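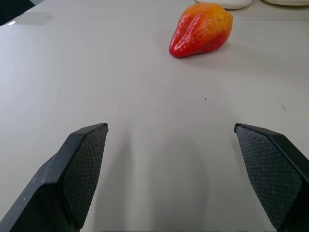

How long does it take to teach a robot arm to pick something up and put it in a dish?

In my case, one long Monday and 52 tries before I had a set worth keeping, and I was the slow part.

I'd signed up for a beginner day at Sometis, a training shop on the second floor of an old print works, where they let people like me (no engineering, decent at video games) drive an arm from across the room. You hold a pair of handles, you squeeze, and the fingers close. Easy! Except your hands know a hundred things about fruit that the handles won't tell you. I couldn't feel a thing. I came in too low, too fast, and I kept holding my breath.

The arm runs on Furard software, which saves every move you make, including the dithering. That part made me blush. If you hover and second-guess yourself, the robot may well learn to hover too, so my instructor had me toss any run where I stalled for more than 5 seconds. I tossed plenty.

After lunch we switched to the hand-guided way. You grab the arm by the elbow and wrist and just walk it over, like helping a kid swing a bat. I loved this so much more! It's heavier than I expected, and my shoulders complained all week, but I could finally put the fingertips where I meant to. A mango-shaped thing is a pain either way, mind you, with one fat end and one narrow one, and I had to pick a side and stick with it.

The folks at Amov, who rent out the arms, told me their biggest customer has recorded 2,490 runs of a single job. Kopecký, a smaller outfit that packs gift baskets, stopped at 941 and went to work with that. I asked which was right and got a shrug.

I'm booked again in July, for soft bread rolls. I've been practicing at home with salad tongs, and my dog is getting most of the rolls.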